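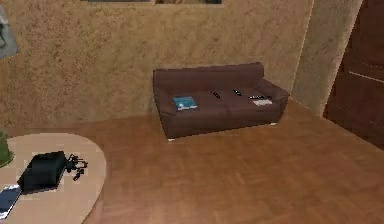

Landeg loop drive opens with new signs and few places to stop

Search for: Search

July 10, 2022

A signed country drive through the farmland north of Gorberg is now open to weekend motorists, and its backers say it will bring visitors back to a part of the county that most people pass on the highway. The claim deserves a slower look than it got at the launch.

The Landeg Loop begins and ends at the old feed store lot in Gorberg. It follows county roads past dairy farms, two covered bridges and the village of Jelatard before turning south again along the river. Brown and white signs mark the turns. There is a folding map, free at the Gorberg visitor desk, and a phone guide made by the travel firm Fino, which also designed the signs.

According to the launch handout, the county paid Fino 2,675 dollars for the map. The cost of the signs is listed separately, under road maintenance, and the handout gives no figure for it. A written request for the total had not been answered by the time this item was posted.

Fino's material promises "a full day of discovery." Driven at the posted limits on Saturday, with a stop for gas and another to let a hay wagon clear the road, the loop was finished well before lunch. It is a pretty drive. The corn is up, the road is quiet past the second bridge, and the long hill above Jelatard gives a view over the whole valley that would be worth the trip in any season. Whether it makes a full day is another matter.

The difficulty is the stops. The map shows a bakery, a cheese house, a harness shop, a quilt barn and a picnic ground. The bakery closes on Saturdays at ten in the morning. The cheese house had a handwritten notice on the door giving weekday hours only. The harness shop is open, and busy with people who need harness, but has no parking away from the hitching rail and plainly wasn't set up with tour traffic in mind. The quilt barn is a barn with a painted quilt square on it, which may come as a letdown to anyone who reads the map and expects quilts.

That leaves the picnic ground, which is pleasant and shady and has tables by the water. It also has one restroom, locked.

None of this would matter much if the loop were simply a line on a map for people who like to drive. But it has been sold to local businesses as something more. A flyer handed out in Gorberg in April told shop owners to expect 300 extra cars on a good summer weekend. The flyer doesn't say where that number came from. Fino's phone guide had 200 downloads as of last week, going by the count shown on its own page, and a download costs nothing and commits a person to nothing.

The launch handout compares the loop with other "heritage drives" that are said to have done well, though it doesn't name one. It would be useful to know which roads are meant, how long they have been open and what else there is to do along them. A drive that passes a state park and a string of lakeside inns is hardly a fair match for a route where the only lunch counter is back at the starting point. 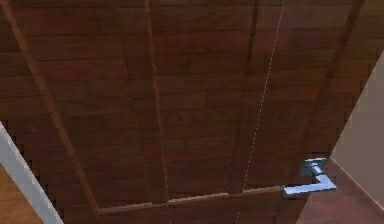 Is the loop suitable for large campers and trailers?

Most of it is, but the two covered bridges have low clearance, and the signed detour around the first one adds a gravel stretch that turns muddy after rain. The free map marks the bridges without giving their height. Drivers of anything tall should turn back at the Jelatard crossroads and take the river road in the other direction.

Farm families along the route have their own worries. The shoulders are narrow, and in several places they are the lane used by horse-drawn buggies. A notice on the back of the map asks drivers to slow down, pass wide and leave the horn alone. It also asks them to take no pictures of people without permission. The notice is in smaller type than the advertisement for Fino's phone guide beside it, and there is no version of it on any of the road signs.

The county has said it will put up buggy warning signs "as needed." Two of the blind rises between Jelatard and the river have none at present. On Saturday there were cars stopped partly in the road near one of them while passengers looked over a fence at a team of horses in the next field.

Supporters of the loop have a fair point when they say something had to be tried. The Gorberg motel has been for sale for a long while, and the antique mall on the main street now opens only by appointment. A few more cars buying gas and sandwiches would be welcome in town. The trouble is that the benefit, if it comes, lands mostly in Gorberg, while the traffic lands on Jelatard and the farms around it.

A review is planned after the first season. The county says it will look at map pickups and downloads, neither of which shows whether anybody spent money or enjoyed the day. A tally of cars at the Jelatard crossroads would tell more. The handout mentions no such tally, although it does set a target of 400 maps taken by the end of the summer.

Readers who want to try the drive for themselves would do well to go on a weekday morning, when the cheese house and the bakery are both open, and to fill the tank first. Cell service drops out past the second bridge and the phone guide stops with it, so take the paper map. The turn back toward the river is easy to miss, as the sign stands behind a maple and faces traffic coming the other way.

The visitor desk in Gorberg is open daily except Monday. The restroom at the picnic ground will be unlocked once a cleaning contract is signed, according to a note taped to its door.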